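Home | Storage | Fabric & Paper | Stems | Contact

Sorting artificial flowers before storage

Work on a large white table; fallen petals and loose leaves show up well on it. Use a plastic basket with slotted sides for the long stems.

1. Lay roses in the basket lengthwise, blooms together at one end, stems trailing to the other.
2. Keep hydrangeas out until last. Set each head on its side — never face down — with the leaf flat.
3. Lift by the stem. Pulling on a petal loosens the whole mound.
4. Store short stems on top, 3 to a basket. 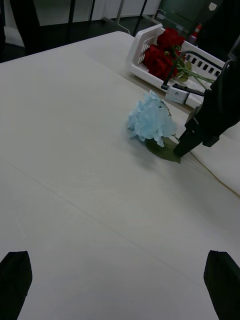 Reading time: 1 min · 145 words

Red roses are in the basket; the blue hydrangea goes in after them. Label the basket by color and close the lid loosely.

We use cookies to remember your settings. Accept | Decline

© Navomska | Contact | Back to top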